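Fault write-up from the bin picking cell at Dresau, in pieces as I get time. The arm went into protective stop 3 times on Sunday and the first two were cleared without anyone looking at why. 1/9

Run length was 2896 pick attempts. The first stop came at attempt 854, the second 238 attempts later. Same joint each time, same direction of travel, wrist rotating while the arm was low over the right side of the bin. 2/9

The controller reported a torque limit on the wrist. We read that as a collision with the bin wall, lowered the approach speed and restarted. Wrong call. A wall contact should also show in the position error, and the position error was flat. 3/9

Lwazi Mkhize went back through the joint currents and found a slow climb in wrist torque that began well before each stop. It followed rotation angle and ignored depth entirely. Something was pulling on the wrist. 4/9

It was the cable loop. The gripper cables had crept through their tie at the forearm and the slack at the joint had gone. Past a certain angle the bundle went tight and the motor was working against it. 5/9

Damage: one gripper connector with a cracked strain relief, replaced from the Andmont spares box. No damage to the arm that we can measure. Brake test passed, zero offsets unchanged. 6/9

The safety side bothers me more. The stop can be reset from the pendant with no reason entered, and that was done twice by people in a hurry, me included. Mtshali's cell has asked for a reason code since January. Ours does now as well. 7/9

Other changes: wrist rotation is limited in software, the tie is now a clamp with a rubber insert, and there is a paint mark on the jacket so creep shows up at the start of shift. The planner loses a few grasp angles on long thin parts close to the wall. I can live with that. 8/9

Still open: Brusonier want the raw current logs before they comment on the torque threshold. I think it is set too high for a wrist carrying this much cable — the climb was plain in the data long before the trip. Logs go over tomorrow morning. 9/9 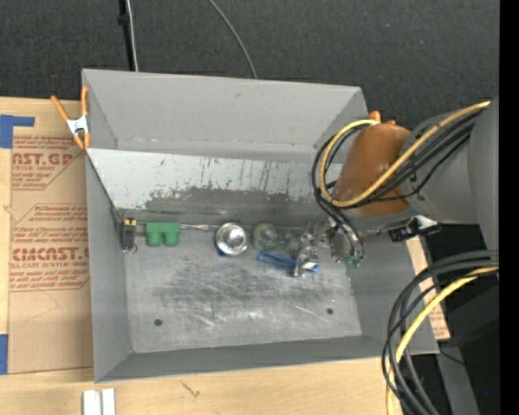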